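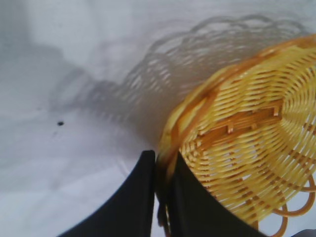 Figure 2. A round woven basket with a thicker, darker rim.

3.2 What people keep in the basket by the door

We asked the 52 households in the Lundine sample to name the one container in the home with no official job. Nearly every household claimed at first not to have one. When the interviewer (Shehata or Bonsu) then asked where the spare keys were, the answer came quickly, and it was usually a basket.

Baskets do well in this role for reasons our respondents found too dull to mention. They have no lid, so dropping something in takes no commitment. An open weave like the one in Figure 2, with strips passing over and under a set of ribs, also lets a person check for a missing glove from the side without having to admit they are looking. Drawers offer no such mercy.

Contents followed a pattern we call sediment. Mail and sunglasses sat on top. Under them came batteries of unknown charge, then a layer of takeout menus, and at the bottom coins from countries the household did not plan to revisit. Two respondents refused to let us go below the menus. We respected this, though Miettinen has asked that his disappointment be noted.

Ownership was harder to settle. Adults living together tended to credit the basket to each other, and in four homes the interview had to be paused while the matter was discussed. Children, when present, said it belonged to the house – a view we have come to share.

We repeated the question in March with the households that would still take our calls. Most reported having cleaned the basket out. On further questioning, the contents had been moved to a second basket, which we had not thought to include in the original form. The revised form appears in the appendix, and it has a line for a third.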